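4.3 Recording a Demonstration by Hand Guiding

Applies to: Grison arm with two-finger gripper, Hanum recorder 2 or later
Revised Friday, February 24, 2023

Use hand guiding for short tasks with light objects. For tasks where the operator must stay outside the work area, use the remote handle (section 4.4).

Before you start

The arm must be homed and the wrist camera connected. The recorder needs at least 20 GB of free space. Close any other program that reads the wrist camera.

CAUTION: In guide mode the arm holds its own weight but not yours. Do not lean on it. Keep fingers clear of the gripper whenever the Close command is available.

Recording the task

1. On the recorder screen, select New Task and type a task name. Names may not contain spaces.

2. Set Mode to Guide. The status light on the base changes to steady blue.

3. Hold the arm by the wrist collar with one hand and by the forearm with the other. Do not hold it by the camera cable.

4. Move the gripper to the start pose and press Mark Start. Use the same start pose for every take of the task.

5. Press Record. Wait for the tone.

6. Guide the open gripper over the object and lower it until both fingers straddle the body.

7. Press Close on the foot switch. For a pen or marker, set grip force to Low before closing. Higher settings can turn a round barrel in the fingers.

8. Lift slightly and check the grip in the wrist camera view. The object should sit between the two fingertips, and its working end should be clear of both.

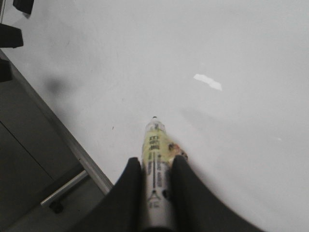

9. Guide the object through the task at an even speed. If you need to change your own grip on the arm, stop moving first. Pauses shorter than the Trim setting are kept in the take.

10. Lower the object to its end position, press Open, and raise the gripper straight up.

11. Press Stop. Select Keep or Discard. A discarded take cannot be recovered.

NOTE: If the recorder shows code 966, the wrist camera dropped images during the take. Discard the take, reseat the cable at the base, and repeat from step 4.

Questions about this section go to Wing-yan Chuang, Zarkgate product support.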